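Ticket 902: head camera loses the hands during bed-making recordings
Project: Mengal (home build)
Status: open, mostly fixed
Opened by: me
Helping out: Crisóforo Barrera, from the Woststead shared workshop

Opening this so I stop keeping notes on the backs of receipts. Quick recap for anyone at Woststead who hasn't been following along: Mengal is my two-arm build, and the long-term goal is for it to strip and make a bed without me standing over it. The arms are still in pieces on my bench, so for now I'm recording myself doing the chores and feeding the clips to the hand tracker, which is called Irell (Crisóforo wrote most of it and I keep breaking it).

What's going wrong

Irell does great on the kitchen clips. Cups, towels, the drawer, all fine. As soon as I move to the bedroom it starts swapping left and right, or it drops one hand completely and then finds it again somewhere silly, like on the headboard. The log fills up with "hand lost" lines and the exported path looks like a scribble.

First thing I tried, Tuesday evening

I figured it was the bedspread. It's bright red with big yellow-gold peonies all over it, and I love it, but it's a lot for a tracker to deal with! So I picked pieces from the clips where my hands were up against something patterned and ran only those.

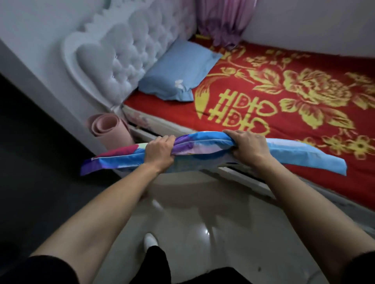
Pillow clip, both hands on the multicolored pillow at the edge of the bed.

I was sure this one would be a disaster, what with the blue and purple and magenta patches right under my fingers and the flowers behind them. Nope! Irell held both hands the whole way through. So much for blaming the bedspread. I ran it again with the color turned way down in case I'd gotten lucky, and it came out the same.

Second thing I tried

Next guess was dropped images. The camera board is a Bririx and it writes to a cheap card, so I wondered if the card was choking on the longer clips. I made a test clip of 2,000 images and checked the numbering from one end to the other. No gaps. I swapped the card anyway (I had a spare in the drawer) and the bedroom clips were every bit as bad as before. I've left the new card in.

Crisóforo's suggestion

He asked me what the exposure was doing and I said "automatic" like that was a good answer. It was not a good answer. My bedroom floor is glossy tile and it throws the light straight back up, plus there's the window. Every time I lean over, the camera sees more floor, the exposure jumps, and my arms change brightness in the middle of a move. The kitchen has a dull mat, so I'd never run into it there.

What I changed

1. Turned off automatic exposure in the camera settings and locked it at 400. The units are whatever Bririx uses, the manual doesn't say.

2. Turned off automatic white balance too. Don't skip this one, I did the first time and had to start over.

3. Restarted Irell after changing the settings. It reads them once when it starts and never looks again. (Crisóforo, can we please fix that?)

4. Re-ran the bedding clips with the light blue bundle, where both hands are pressed into the folds and there's shiny floor right below. These were the worst of the bunch before.
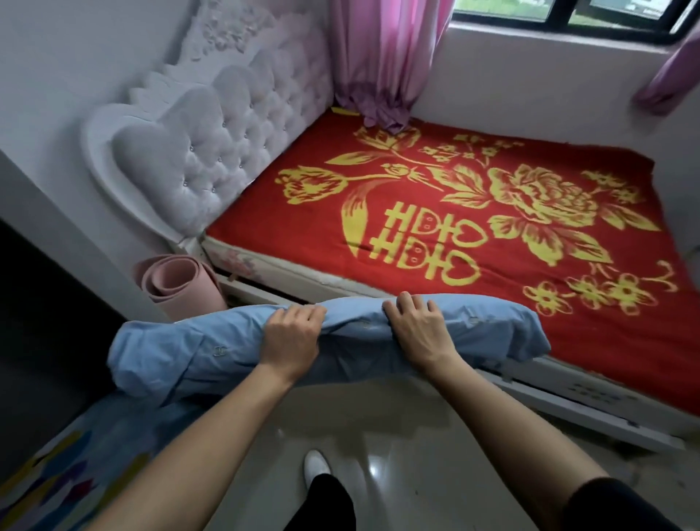

Where it stands now

Way better! The left/right swapping is gone in everything I've recorded with the locked settings. The hand lost lines still show up when my fingers go deep into crumpled fabric, but Irell picks the hand up again in the right place, so I can live with it for the moment.

Still to do

- Try the same settings at night with only the ceiling light on. I expect 400 will be too dark.
- Add a way to mark fingers as hidden so the exporter doesn't make up a position for them.
- Old bedroom clips: don't delete them yet, Crisóforo wants to try fixing the brightness after the fact.
- Find out if the wrist cameras need locking too. There are 2 of them and I haven't even opened their settings page.

Leaving the ticket open until the night clips are done. If you've used a Bririx board over a shiny floor, please add your numbers below, I'd love to compare!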